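How a Supermarket Gets Its Food

Think about the last time you went to a supermarket. There were probably rows of cereal, bins of apples, and a long cold case full of milk. By the end of a busy day, a lot of that food has gone home with customers. The next morning the shelves are full again. So where does the food come from, and who decides how much to bring?

Let's follow one grocery chain, called Kornik. A chain is a group of stores that all belong to the same company. Kornik began as one small shop in the town of Stolham. Today it has 406 stores.

Step one: The order

Every time a cashier scans something, the scanner reads the bar code. The bar code is the set of black and white stripes on the package. It works like a name tag. It tells the store's computer what the item is, and the computer looks up the price.

The computer also takes one away from the number of those items the store has left. When the number gets low, the computer adds that item to a list. The list is called an order. At Kornik, the order goes out at 10 each night, after the doors are locked.

A person checks the order before it is sent. Computers are good at adding and subtracting, but they may not know that there is a big parade in town and that more people than usual will want snacks and cold drinks.

Step two: The warehouse

The order does not go to a farm or a factory. It goes to a warehouse, a very large building where goods are kept until stores need them. Kornik's main warehouse is in Cavalbridge.

Why have a warehouse at all? Imagine that every company that makes food had to send its own truck to every store. The cracker company would send a truck with a few boxes of crackers. The soup company would send another truck with a few cases of soup. The roads would be crowded, and most of the trucks would be nearly empty.

With a warehouse, the cracker company sends one full truck to Cavalbridge. The soup company does the same. Then workers load crackers, soup, and everything else a store asked for onto one truck going to that store. 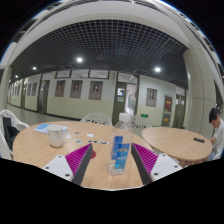 Workers in the warehouse are called pickers. A picker gets a list and drives a small cart up and down the aisles, taking what is on the list. The boxes are stacked on a flat platform called a pallet. Heavy boxes go on the bottom and light ones go on top. Then the whole stack is wrapped in plastic so it will not tip over.

Step three: The truck

Some trucks have 3 parts inside. One part is for frozen food, one is for food that has to stay cool, and one is for food that does not need to be cold. Walls between the parts keep the cold air where it belongs.

Kornik's longest trip is to its store in Tilahun, which is 700 miles from the warehouse. A driver is not allowed to drive that far without resting, so the trip is split over two days. Stores close to Cavalbridge get a truck every day.

Step four: The shelf

When the truck gets to the store, workers unload the pallets at the back door. The cold food is put away first. Next, stockers fill the shelves. Most of them work early in the morning or late at night, when there are fewer shoppers in the aisles.

Stockers put the newest milk at the back and move the older milk to the front. This is called rotating the stock. It helps the store sell the older milk before the date on the carton.

What about fruits and vegetables?

Fresh food is harder to plan for. A can of beans can sit on a shelf for a long time, but a strawberry cannot. Some Kornik stores buy corn and tomatoes from farms nearby in the summer. In the winter, those foods may come from places where the weather is warmer. The stickers and signs in the produce section often say where the food was grown.

Words to know

Chain: a group of stores owned by one company.
Order: a list of things a store needs.
Pallet: a flat platform used for stacking and moving boxes.
Stock: the goods a store has to sell.
Warehouse: a large building where goods are stored.

Try it at home

Pick one shelf in your kitchen. Write down what is on it and how many of each thing there are. Every time someone uses something up, cross it off. At the end of the week, use your paper to write a shopping list.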